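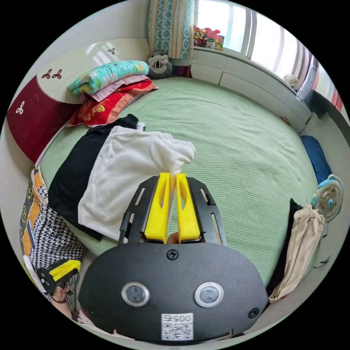 FALLBERG, July

Laundry and linen attendant, Kiani Guesthouse

Kiani Guesthouse is hiring one laundry and linen attendant for the summer and fall. The guesthouse has 22 rooms and is on the north side of Fallberg, a short walk from the Brokel Street bus stop. The job is part time, 5 shifts a week, with a start time of 7:30 a.m. Weekend work is shared among the staff.

What you will do

Wash, dry and fold sheets, towels and staff uniforms. Sort and return guest laundry by room number. Keep the linen closets on both floors stocked. Check items for stains and tears and set aside anything that needs mending. Help with room turnover on busy mornings.
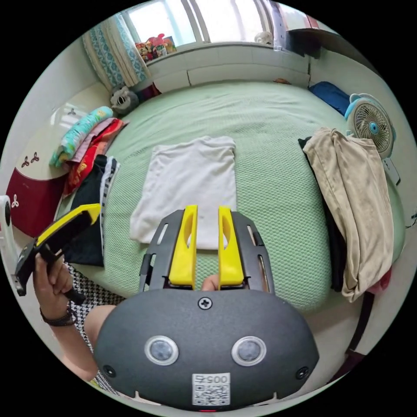
A white T-shirt, folded and lying flat.

Guest clothing is folded by hand and goes back to the room the same day if it reaches us before 9 a.m. Shirts are folded to one size so they fit the delivery trays. We will show you how during your first week, which is paid at the full rate.

What we ask for

You should be able to stand for most of a shift and lift up to 50 pounds. Hotel or laundry experience is useful but not required. You need enough English to read care labels and the daily room sheet. Applicants must be 18 or older.

Staff get lunch on every shift and a bus pass after the first month. Uniforms are provided.

How to apply

Send a short note about your work history to Bahman Nouri, housekeeping manager, or leave it at the front desk, 2826 Bositen Road. Please include a phone number and the date you could start. Applications are read as they come in, and the posting stays up until the job is filled.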